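Refinishing the worktable, part two: the top

The base of the Garnholm table was done in March. The top took longer, mostly because I sanded it twice.

The first pass left swirl marks. They were invisible dry and obvious as soon as I wiped the surface with mineral spirits. I went back to 120 grit, worked with the grain, then moved to 180 and 220, vacuuming between grits. Light wood shows everything, and a random orbital sander with a worn pad will leave marks no matter how fine the paper is.

I tested two finishes on the underside. The oil from Trasari darkened the wood more than I wanted and pulled the color toward orange. The Gistora water-based matte stayed close to the bare color, so I used that. It raises the grain on the first coat - expect a rough feel when it dries - and a light pass with 320 takes care of it.

Schedule for the top:
Coat one, thin, left overnight.
Light sanding, wipe, coat two.
Coat three the next morning, no sanding after.
Nothing heavy on it for 7 days.

I used a foam applicator and kept a wet edge across the full width. Stopping halfway leaves a lap line, and on a matte finish the only fix is another coat.

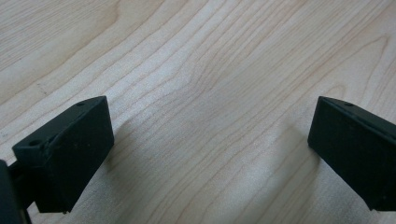
Grain on the finished top, with the tight stripes bending around the swirl.

The sheen is low enough that the window no longer glares off it at 9 in the morning. Next is the drawer, which still binds on the left runner.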